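Section 6: Setting Up Your Bometti Garment Steamer for the First Time

Welcome back! If you have worked through Section 5 you will have the pole standing straight and the hose clicked into its collar, and the hard part is behind you. Set aside a quiet half hour for what follows, and keep the Skekano descaling sachet within reach.

1. Lift the water tank out by its handle and rinse it twice with cool tap water. A little white dust from the packing is normal.

2. Fill the tank to the lower line. If your water is hard (and in Bunddale it certainly is — ask anyone with a kettle), use half tap water and half distilled.

3. Set the tank back on the base and press until you hear a click.

CAUTION: Never add perfume, vinegar or starch to the tank. They will spoil the seals, and the warranty does not cover it.

4. Turn the dial to LOW and wait for the green light. The base may gurgle for a bit, so please don't worry.

5. Point the steam head away from yourself and let it run into the open air for 200 seconds before it goes anywhere near your clothes.

6. Try your first piece on something forgiving, such as a cotton T-shirt or a plain cloth. Let it cool completely on a flat table before you fold it and put it away.
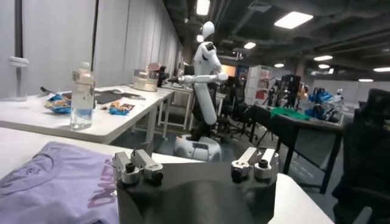
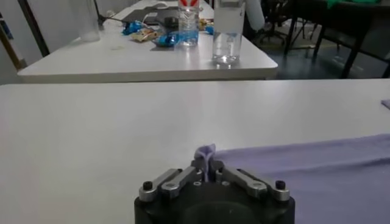
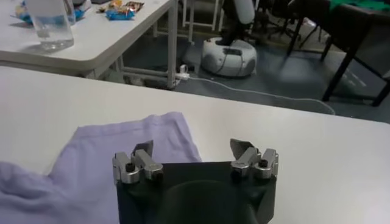

Lavender fabric on a white table.

7. When you are happy with the result, switch off, unplug, and leave the steamer to stand for an hour. Only then empty the tank.

NOTE: Silk, velvet and anything with glued trim should be steamed from the inside, with the head held well back. Geeta Pant on our help desk likes to test a hidden seam first, and we have all picked up the habit from her.

If the green light blinks and will not settle, the tank is probably sitting a little crooked. Lift it out and go back to step 3. For a new tank seal, order part 1012 from Pathak, our spare parts supplier, and have your serial number handy — it is on the label under the base.

Text revised 9/16/25 by Remedios Prieto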